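Equipment budget: where we are for next year

The automation group met on November 1, 2024 to settle the equipment request. Rhydian Gape has the full spreadsheet if you want the line items.

The second arm for the Bolon cell stays in the plan. Flunholm is holding its quote until the end of December, so the order has to be signed before the holidays. Delivery is nine weeks from signing. Beca Bowen is checking whether the existing bench will take the weight or needs a new base plate.

We are putting off the force sensor. Sioned Morgan would like to see more results from simulation first, and most of the grasp planning is being done there anyway. The simulation workstation is five years old and will be replaced instead.

Spare finger pads are in at $815 for the year.
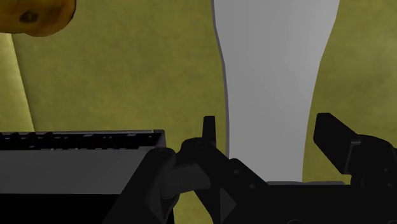 Two-finger grippers will stay the standard on both arms, so pads and screws can come from one stock shelf. Alun Owen asked about a suction tool for flat parts. That can wait for the spring review, when Enberg should have prices out.

Send any other requests to Tegwen Probert by the first week of December, with a quote attached.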